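Grumix 4 review: a grasp planner I've grown rather fond of

I've been putting off writing this one, mostly for fear of sounding like a salesman, but after using Grumix 4 since July I think I've earned an opinion! It's a grasp planning package for soft things - clothes, towels, bedding - and it sits between your camera and whatever arm controller you already run. We have it talking to Draltura, which took Hashini Munasinghe an afternoon and a large pot of tea.

The part I love is the candidate view. You get up to 40 possible grasps laid over the live picture, each with a score, and if you click on one it tells you why it scored as it did (edge too close, fold too flat, wrist would have to bend silly). My old planner gave me a single answer and left me guessing. Being able to argue with the software has saved me more evenings than I can say.

Replay is lovely too. We've now logged 3652 attempts, and you can change a setting and run the planner again over the whole lot without touching the arm. Tanvir Sivakumar found a bad depth filter that way before lunch.
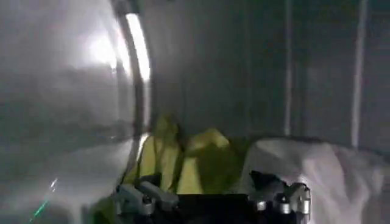

Now for the grumbles, and shiny metal is the big one. A curved steel wall throws back all sorts of false depth, and out of the box Grumix will quite happily offer you a grasp on a reflection. There is a mask tool for this, and it works well once drawn, but you have to draw it by hand and the page about it in the manual is buried at number 47. White cotton is harder for it than anything brightly coloured, so do turn the exposure down a touch before you start blaming the planner.

I'd also like the collision margin to be set per finger, and Nazma Rathnayake would like the warning sound to be anything other than what it is. Both requests have gone in. We've renewed for another year all the same.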